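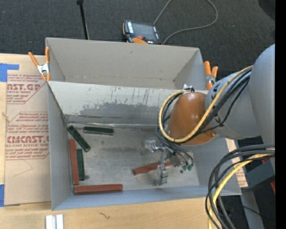

What held me up this week? The cables, far more than the code.

August 4, 2026

Four hours in the workshop, the longest stretch I've had since March. Évan Lacroix had the laser cutter going next door for most of it, so I wore ear defenders and got on.

The job was to get the arm picking blocks out of the bin without me nudging them into place first. Up to now I have been setting them out in the middle, well apart, and that is cheating. Today I tipped them in and left them how they fell. The green ones and the red ones are the same to the gripper, but the colours help me when I go back over the log and try to work out which block it was after.

Blocks lying on their own on the floor of the bin are fine. Blocks lying along a wall are the trouble. The finger needs room to come down beside the block and there isn't any, so it either touches the wall and stops or the force limit trips and I have to go round and reset it. I wrote a small routine that goes for the clear ones first and leaves the wall ones until last. It got through 17 picks before the first fault. The best before today was 7.

The fault was the yellow cable. When the wrist turns past a certain point the cable pulls tight, and then the wrist lags and the arm thinks it has hit something. I gave it more slack, and then the slack hung too low on the next move. Moved the tie further up the arm and it behaved for the rest of the session, but I don't trust it. A proper cable guide is needed. Joly do one that might fit the wrist, though the catalogue drawing gives no inside diameter. Wrote to ask.

The gripper wiring also wants doing again. The green connectors are all on one side and the thin black wires come straight up off them with nothing holding them. One tug and I lose the lot. Ordered a strip of strain reliefs from Truloria, 6 in a pack, delivery not given.

Clamps are holding. I still mean to bolt the bin down, but Évan uses the same table and would like it back now and then. The orange spring clamps will do until he and I have settled who gets which end. I have left the acrylic packing sheet where it is, with blue tape on it, and he knows not to shift it.

Tried the slower approach speed that the Grulelano people suggest in their notes. It made no difference to the wall blocks and added a lot of waiting, so I put it back to the old value. Kept a copy of both settings in the Ramura folder, dated.

The far wall of the bin is getting marked but the scuffs don't seem to bother anything. I had thought of painting it. Leave it for now.

Évan came through at the end and asked whether it could push a block off the wall before picking it up. I had been thinking about thinner fingers and had not considered that. A short sideways push, then look again, then pick. It would cost a few seconds each time. Will try it on one wall only, the left one, before touching the rest.

To do: cable guide, tidy the gripper wires, push move, new ear defenders (these pinch). Swept up and locked the side door. Home late, beans on toast.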